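Getting the Water Out: Linen Drying at a Mid-Size Laundry

March 20, 2019

The Worby laundry in Sarnside processes towels, sheets and table linen for hotels and clinics. Its plant manager has worked in commercial laundries since leaving school and took over the Sarnside site when the second wash line was installed. We met in the office above the finishing floor to talk about drying, which accounts for most of the gas bill and, by the manager's estimate, most of the complaints.

The conversation started with extraction, the stage between the wash and the dryer. "People come to me about dryers and I ask them about their extractors," the manager said. "Every pound of water you spin out or press out is a pound you don't have to boil off. Mechanical removal is cheap. Heat is expensive."

Worby runs washer-extractors on the smaller line. Final spin for terry is programmed longer than for flat sheets. The setting was arrived at by weighing loads before and after, over most of a January when volumes were low. "We added spin time until the weight stopped dropping. Past that point you are wearing bearings for no return."

Terry cloth is the difficult product. The loops that make a towel absorbent also hold water deep in the pile, and the hems, which are denser, finish last. A dryer controlled by a timer will therefore overdry the body of the towel in order to finish the edges. The site moved to moisture-sensing controls two years ago, but the manager does not treat the sensor reading as final.

"The sensor reads the surface that touches it. The hem is still damp when it says done. So we set the target slightly above bone dry and let the towels rest in the cart. The moisture evens out between the body and the hem. If you fold straight out of the drum, you fold the damp in."

Overdrying has its own cost. Cotton holds a small amount of water under normal room conditions, and driving that off makes the fiber stiff and prone to breaking. The broken fiber ends up on the lint screen. The laundry weighs its lint by shift, and a rise is investigated before anything else on the maintenance list. 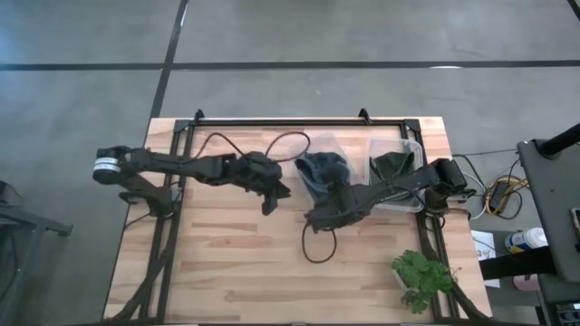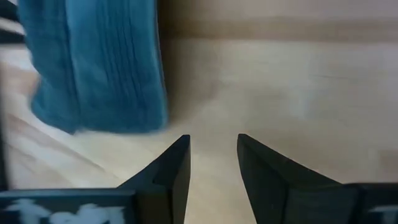

How full should a dryer be loaded?

To its rated dry weight for sheets, and to 80 percent of that for towels. Terry needs open space in the drum so that it falls through the air stream. An overfilled drum turns the load as a single mass, and the center stays wet while the outside scorches.

Underloading is the less obvious fault. A few towels in a large drum cling to the wall and let hot air pass straight to the exhaust. The manager prefers to hold a part load for the next batch, provided the fabric type and color match. Wet towels are not left standing overnight under any circumstances, as they will sour and have to be washed again.

Cool-down came up next. Each cycle ends with 5 minutes of tumbling with the burner off. Operators under pressure used to skip it, and the setting is now locked. "Hot cotton packed in a cart sets its creases. It also holds heat in the middle of the pile, and that is a fire matter. I don't negotiate on it."

On the subject of fabric softener, the manager was brief. The site stopped using it on towels. In the manager's view it coats the loops, slows absorption and gives a soft feel that guests notice once and then complain about when the towel will not dry them. A correct rinse and a properly timed dry are considered enough. Sheets still receive a small dose, mainly to help them feed through the ironer.

Tracking is done in Clorkora, a scheduling package that logs each load by customer, weight and cycle. Its main use has been in finding out how long a towel lasts. The hotel contract assumes 200 washes for a bath towel. Towels from the Okafor account, a group of three small inns, are regularly reaching that number with intact hems. The manager attributes this to the weave the inns buy and to the fact that they do not use chlorine bleach on makeup stains before sending them in.

Lint screens are cleared every second load. Ducts are inspected each quarter, and the burners are serviced after every 1,000 operating hours. A partly blocked duct lengthens the cycle by a few minutes at first, and the load log usually shows it before an operator does.

Asked what a smaller laundry should buy first, the manager named a floor scale. "Weigh it dry, weigh it after the spin, weigh it after the dryer. Write the three figures down for each kind of linen. Then call the dryer salesman."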